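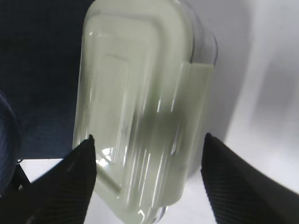

Clear plastic food container with rounded corners and a stepped, molded face.

Search this encyclopedia Go Advanced search

A lunch container is a small lidded box used to carry a meal or part of a meal away from the place where it was prepared. Most current examples are rigid plastic boxes with a separate lid. They are commonly carried inside a fabric bag, which may or may not be insulated, and the two are sold either together or apart.

Form

The usual plan is a rectangle with rounded corners. Rounding serves the molding process first: molten plastic fills a curved corner more evenly than a square one, and the finished part releases from the mold with less force. It also makes the inside easier to wipe clean and lowers the chance of a crack starting at the corner when the box is dropped.

Broad flat surfaces in thin plastic tend to warp as they cool. Makers counter this by molding steps, ridges or inset panels into the lid and sometimes the base. A raised rim around the lid can also act as a stacking guide, so that the base of one box sits inside the rim of the next. Inset panels are sometimes used to carry a brand name or a capacity mark, and are often left blank.

Materials

Polypropylene is the most widely used plastic for both box and lid. In its natural state it is milky and lets light through without being fully clear. Where greater clarity is wanted, a clarified grade or a different plastic is used. Clear boxes allow the contents to be checked without opening, but they show scratches sooner than tinted ones. Pale tints, green among them, are common in household ranges.

Polypropylene softens gradually as it warms. Lids are usually thinner than bases and distort first — a lid that no longer lies flat will not seal, whatever the condition of the box.

Closure

Three arrangements are in general use. A press-on lid grips the rim by friction alone. A latched lid has hinged tabs that snap over a lip on the box. A gasketed lid adds a ring of silicone in a groove and is the only one of the three normally sold as leak-resistant. The gasket should be removed for washing, as food residue collects beneath it.

The Tromon catalog of household plastics lists 339 container and lid combinations, of which 9 are described as suitable for liquids. The Grirngate range uses one lid size for two depths of box, an arrangement that reduces the number of unmatched lids in storage.

Carrying bags

A soft bag protects the container from knocks, keeps the lid pressed down and contains minor spills. Dark woven fabrics are popular for showing stains less, though they also show lint. The opening should be wide enough to admit the box without folding the rim inward. A box that fits closely will often go in at an angle and must be turned level once past the opening. 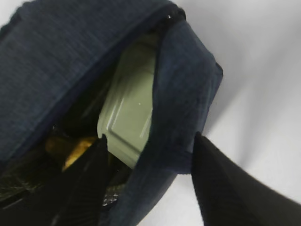

Shojaei objects to the usual advice on a close fit, writing that a bag cut tight to the box "gets left unzipped by the second week" and that a finger's width of slack on each side is worth more than any padding. Other writers on the subject accept the slack but recommend filling it with a folded napkin.

The Joltstead drop trial, carried out in July, compared bagged and unbagged boxes over 1291 drops. Lid separation was less frequent in the bagged group. The trial did not include gasketed lids.

Care

Bags should be emptied daily and turned inside out to dry if damp. Containers are best stored with the lid off, which limits retained odor. Tomato-based sauces stain polypropylene, and the stain is seldom fully removable.

See also: Food storage; Insulated bag; Polypropylene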